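Painting a wooden name sign without making a mess of it

A name sign for a bedroom door is a good first painting job. It needs little paint and can be finished in an evening if you leave the drying overnight. These notes are for a plain wooden plaque with painted letters, but most of them also work for a house number or a shed sign.

Preparing the wood

Sand the front and edges with medium paper, then again with fine. Go along the grain. Wipe off the dust with a barely damp cloth and let the wood dry before you open any paint.

Knots will bleed yellow through pale colours. Dab each one with knotting solution and leave it for as long as the bottle says. If the blank came ready primed, a light rub with fine paper is enough.

Drill the hanging holes now. Drilling through finished paint chips it, and the chips always seem to come off next to a letter.

Base coat

Two thin coats are better than one thick one. Use a flat brush or a small foam roller, and do the edges first so that any runs can be smoothed out from the front. Leave 40 minutes between coats for acrylic, longer in a cold room. Chalk paint dries faster but marks easily until it is sealed.

Getting the letters on

Print the name at full size and check it against the plaque before tracing. Long names nearly always need a narrower letter, not a smaller one. Vitalii Onyshchenko, who paints signs in Oseswood, starts from the middle letter and works outwards, and I have done it that way ever since he showed me.

Rub soft pencil over the back of the printout, tape it down at the top only, and go over the outlines with a ballpoint. Lift the paper now and then to see that the line is coming through. On a dark base use white chalk in place of the pencil.

Painting the letters

Do the straight strokes first and the curves after.

Thin the paint with a drop or two of water if the brush drags.

Rest your hand on a ruler laid over two offcuts to keep it clear of wet paint.

Work on a plain, flat table with good light.

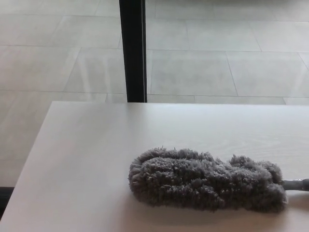
Correcting mistakes

Wet paint comes off with a damp cotton bud. If it has dried, leave it alone until the next day and cover it with the base colour, using the smallest brush you have.

Sealing

Wait a full day, rub out any pencil that still shows, and brush on clear matt varnish. Keep the first coat thin and don't go back over it once it turns tacky. A sign that hangs indoors needs only the one coat. Outdoors, give it three and do the back as well.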